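Household Goods Handling Study, Urkmont site
Progress report to Baumgartner, January

1. Work in the period

The kitchen and laundry item sets were brought into use at Urkmont. Tabletop work covered clearing, surface cleaning and the handling of open wire goods. The item register now stands at 570 entries, of which 276 have been checked against the purchase list and labeled. The remaining entries are mostly small utensils and cleaning supplies. 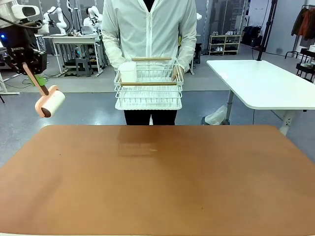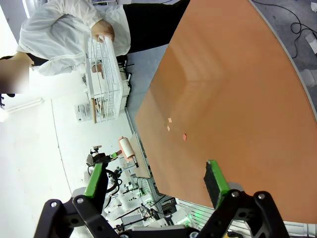 Main table at Urkmont, with a white wire rack held up behind it.

On the draft of this section Furken commented that wire racks should not be registered as single items. A rack with a removable tray and a utensil holder goes back to the shelf in three pieces and gets reassembled differently each time, so the register should carry a parent entry and one entry per loose part. Furken also asked that lint rollers be listed with the refills and not with the brushes.

Both changes have been accepted. Parent entries will be added when the register is next revised. Until then, racks are stored assembled.

2. Surface cleaning

The table is cleared and wiped between item sets. Small debris is picked up before wiping, as wiping first spreads it toward the rim. Lint rollers are used for fibers and crumbs. The refill order placed with Fludow was for 300 sheets and was delivered complete. Sheet use is higher than planned on textile sets and lower on dish sets. No change to the order size is proposed yet.

3. Storage

Shelf labels are complete for dish goods and partly complete for textiles. Hanging garments stay on the clothing rack and are not boxed. 29 items were withdrawn for chipped coating, bent wire or missing parts. Replacements have been requested for all except the duplicate utensil holders.

4. Open points

Part numbering for racks and trays is to be agreed with Furken.
The unlabeled register entries are to be completed before the next item set is opened.
Fludow has not confirmed a delivery date for the replacement drip trays.

5. Budget

Spending on consumables is within the approved line. No transfer between lines is requested.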